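Brunora Adds Robot Arms to Cookware Handling at Trujillo Plant

TRUJILLO, Wednesday, April 16, 2025. Brunora has put Ellik handling cells into service on its cookware inspection line. Each cell uses one arm with a two-finger gripper and moves pans by the handle between the check table and the packing belt. The cells run on the day shift only until May.

Line staff no longer do the repeat lifting. The 52 employees in the department keep their posts, and 30 have finished a 40-hour course in cell setup, fault recovery and grip teaching. Handle position is taught separately for each pan model. Final visual inspection stays manual.
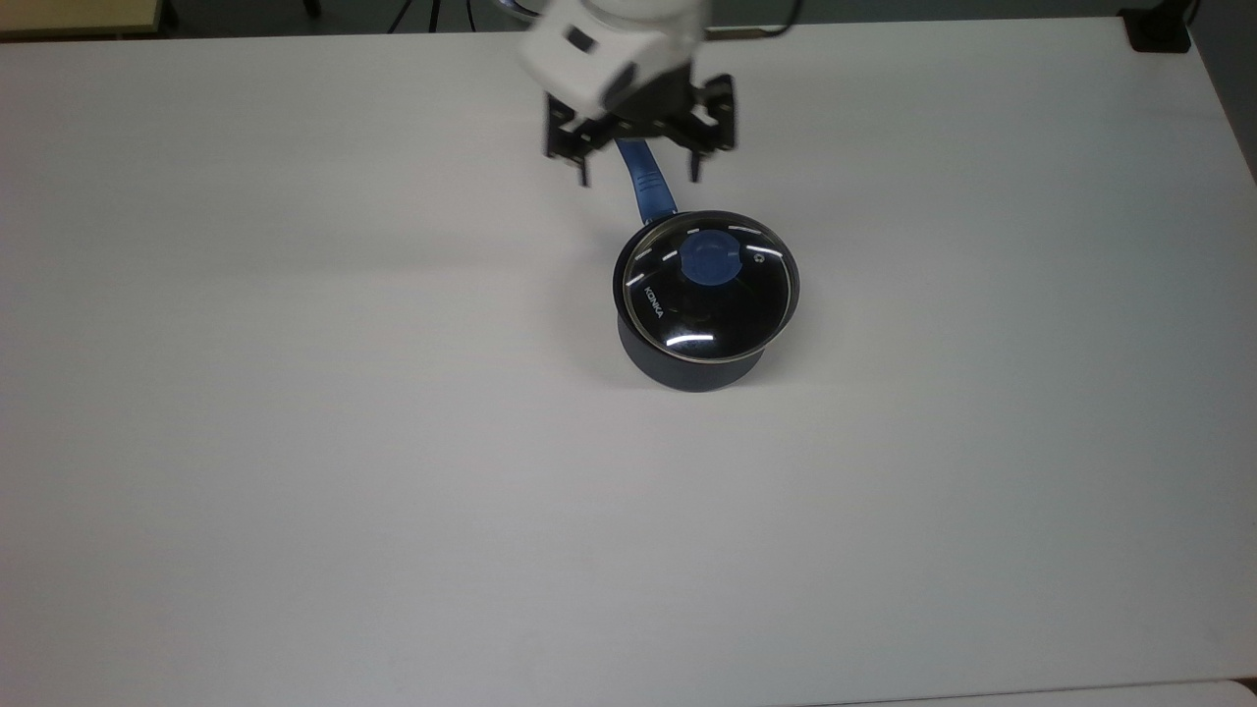 Archana Chaturvedi said the change had moved her from lifting to setup work, and that she wanted more time allotted for teaching new models, as two hours per model was too short when handle shapes differed.

Training for the second shift is scheduled to start in May.

Press contact: Rutilio Orozco, Brunora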